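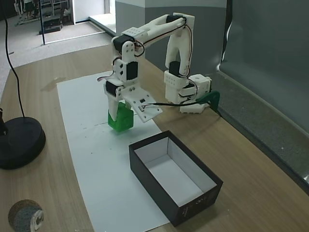
1/ Open day at Rolero, Jan 5, 2024

Went over to the Rolero workshop for their open day. I'll put my notes in a thread for the people at work who asked. I'm not an engineer, I do stock and packing, so it's written from that side.

2/ Getting in was easy enough. You sign a sheet, get a sticker and follow the arrows. The car park was full by the time I got there so I left the car on the road by the bus stop. Tea was free. Biscuits had gone.

3/ The first talk was Renu Mathur on why they bother with small arms. Her point was that a lot of firms our size look at one big machine, see the price and stop there. She'd like people to try a small job on a small arm first and find out what goes wrong.

4/ The one I spent longest at was the table-top arm with a green block and a black box. White printed parts, black servo motors at the joints, wires looped along the outside. The gripper has one jaw that's a long finger and another that angles out from it. The job is block into box.

5/ I asked what the parts cost in all. 184 pounds, not counting the printer or anyone's time. Santosh Vashisht built it and he was clear that the time is the expensive bit. He started in December and has reprinted the gripper more than once.

6/ The strip of white paper down the table is so they can move the whole job along without marking the wood. The box sits on it at a bit of an angle. I asked if it had to be at that angle and Santosh said no, you can turn it, but you have to tell the arm.
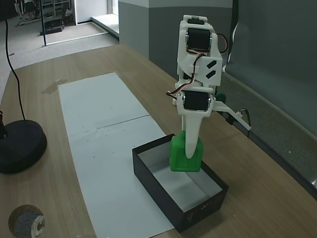

7/ The finger side of the gripper narrows to a rounded tip, and that side presses on the block. Santosh would like a softer tip. He's got a rubber one drawn up but hadn't fitted it. For our cartons I think we'd need something wider anyway, and he agreed.

8/ Someone asked about speed. It's slow. Ravindra Chaturvedi said they keep it slow on purpose on open days so people can follow each joint. He wouldn't give a figure for full speed and said to come back when they've tested it properly. Fair enough.

9/ The other talk was Brenda Núñez from Fledine on training. They run a short course, 16 hours over a few evenings, and you don't need to have done any programming. She had printed timetables. I took two, one is on the board by the kettle.

10/ Things I'd want to know before we spent anything: who fixes it when a wire comes off, whether it copes with dented boxes, and where it would go. Our bench by the door is too narrow, I think. I'll measure it.

11/ I've asked Renu for the parts list and she said she'd email it. If it comes I'll post the link under this. They're doing another open day in the spring, you book through the Rolero site. Parking is the same, so go early or get the 61 bus.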